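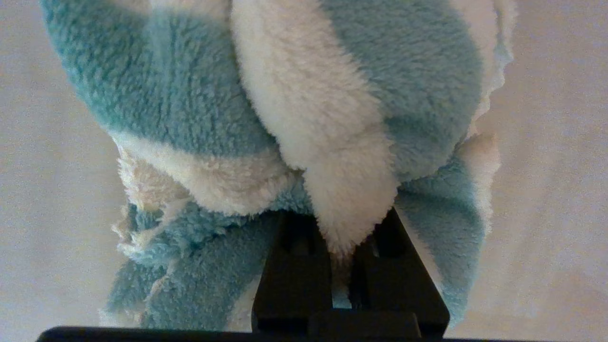 Which tasks are being automated at Lollano?

Towel handling and counter clearing in guest rooms. The Ula units pick up used towels and return the items on the beverage counter to their assigned positions. Bed making, bathroom cleaning, floor care and final inspection stay with room attendants.

How many rooms are included?

The first phase covers 126 rooms in the Ulloa wing. The other wings keep the current procedure until the phase has been reviewed in January.

Will any positions be cut?

No positions are cut under the phase one agreement. Hours are held at their current level for all room attendants in the Ulloa wing. Time taken off towel and counter work is reassigned to deep cleaning and linen inspection. Any change to this after January requires written notice and a new agreement.

Does my room quota change?

The quota stays the same during phase one. Room times are recorded in Skostora for planning only and are not used in individual reviews.

What does an attendant do when a unit is working in the room?

Stay clear of the counter until the status light is green. Work in the bathroom or on the bed can continue. To stop the unit, press the red button on the base. Pressing it does not count as a fault against the person who pressed it, and no report is needed unless something was damaged or someone was hurt.

Which items may the unit handle?

Towels, capped bottles and empty cups. Kettles are moved by attendants only, whether full or empty. Guest belongings are not touched by the unit. If an item is not in the Skostora item list, the unit leaves it in place and adds a note to the room record. 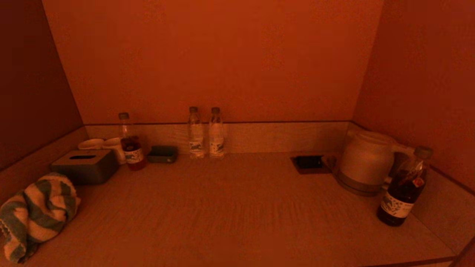 Beverage counter with kettle, cups, bottles and a striped towel.

Why are towels handled slowly?

A bunched towel has no fixed shape, so the unit may need more than one grip before it lifts. Plush and fringed towels are set to a lower speed. Do not pull a towel out of a closed gripper. Stop the unit first, then use the manual release.

Who checks the result?

The attendant assigned to the room. A room is not released to the front desk until the attendant has signed it off in Skostora.

Is training required?

All attendants in the Ulloa wing complete one paid session before working alongside a unit. So far 74 employees have completed it. Night staff can book a separate session through the shift office.

Do the cameras record employees?

Camera images are used for gripping and navigation. Supervisors do not have access to them. Images attached to a damage report are kept with that report and can be viewed by the employee concerned.

Where do I report a problem?

Use the Equipment tab in Skostora or call extension 300. Include the room number and the unit number.

Last updated 17 August 2025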